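From: Daranee Rattanakul
To: gripper list
Date: January 21, 2021
Subject: Re: Flat tips or pointed tips for small parts

Zdzisław Mazurek wrote:
> We are still on the pointed Flideck fingers and they slip on anything
> round. Has anyone run the squared Paisan tips for a while? I also want
> to know if the wrist camera is any use once the fingers are close in.

Zdzisław,

We have had the Paisan tips on one arm since May and left the pointed ones on another, both on the Kasuvton controller. The log is at 3697 grasps now, 2633 of them with the flat tips.
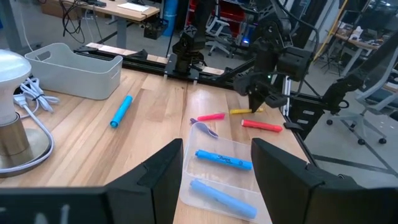

On the wrist camera, my answer is yes, with the fingers open. Both tips stay in view and you can judge the gap between them well. With the highlighters we use, the tray is clear plastic and the markers still stand out against it – I can even read the Sharpie lettering on the bright blue one. Closed on a part, the tips hide most of it, so we switch to the overhead view for the last 23 mm.

The flat tips hold round barrels better. The pointed ones are easier to get in between two parts lying close together. I would not give up either set.

Liên Kim changed the pads after about 700 grasps. I can send you her settings for closing force if you want them.

Daranee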